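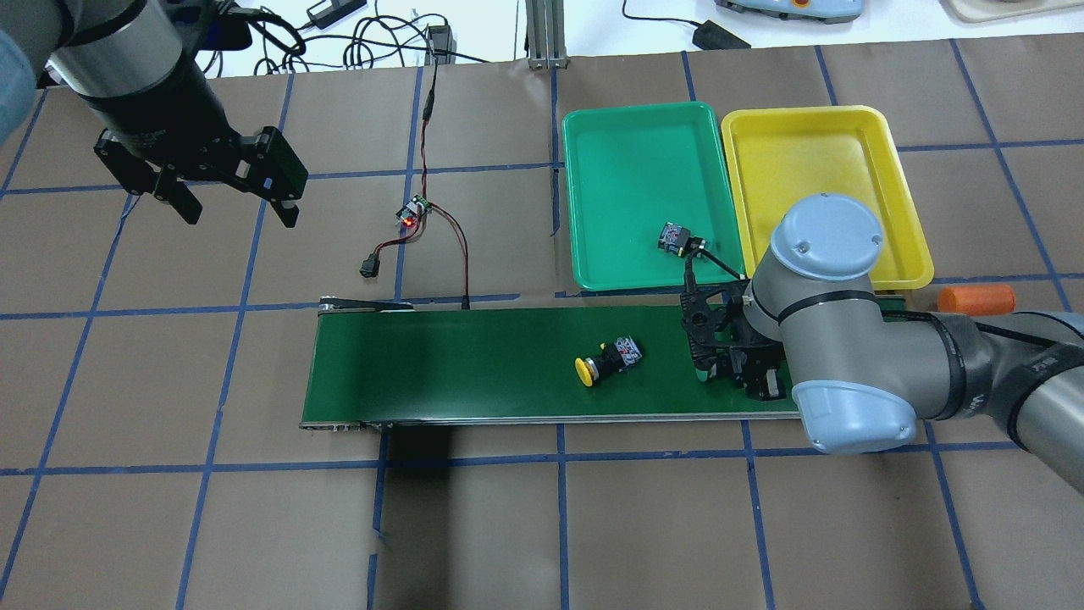
Feb 8, 2018. Cell rules for the Senovlow belt station, second pass. Went through the risk assessment against what we do at the bench and the two do not match in several places. Main one is the shared zone over the belt. Both arms can reach it, and the written rule only says "avoid simultaneous entry", which cannot be checked by anyone. With one gripper over the right end of the belt and a push-button part sitting left of centre, the other arm has a legitimate reason to come in for the part, and the rule as written neither allows nor forbids it. Replaced with:

Zone A (belt, full length): one arm at a time. Token held in the cell controller, released only after the wrist is clear of the belt edge by 186 mm.
Zone B (trays): either arm, but no transfer between green and yellow while the token is held by the other side.
Outside A and B: reduced speed, no exceptions for dry runs.

Patwary log replayed offline against the new token logic. 605 cycles, 39 where the old program would have put both wrists in Zone A. Closest approach was in the return move, not the pick. Return waypoint needs raising on both sides.

Cables. The small circuit board by the left arm has its leads lying on the table top, and the rule sheet is silent on anything not bolted down. Added: any lead within reach of a gripper is to be taped flat or clipped, and checked at start of shift. Parts with flying leads go into the tray with the lead inside the rim. A lead over the rim counts as a misplaced part and stops the run.

Pendant. Current practice is to leave it on the floor behind the table. Not acceptable for teaching: enabling switch must be in the hand of whoever is nearest the arm. Hook wanted on the rear post. Asked Skanwood for a bracket, no lead time yet.

Stop test: almost 11 cm of overtravel at full speed on the right arm, payload fitted. Larger than the figure in the Nekeck sheet. Repeat with the gripper empty before changing the separation distance.

Open: who signs off the tape grid if the table is moved. Belt speed interlock still untested.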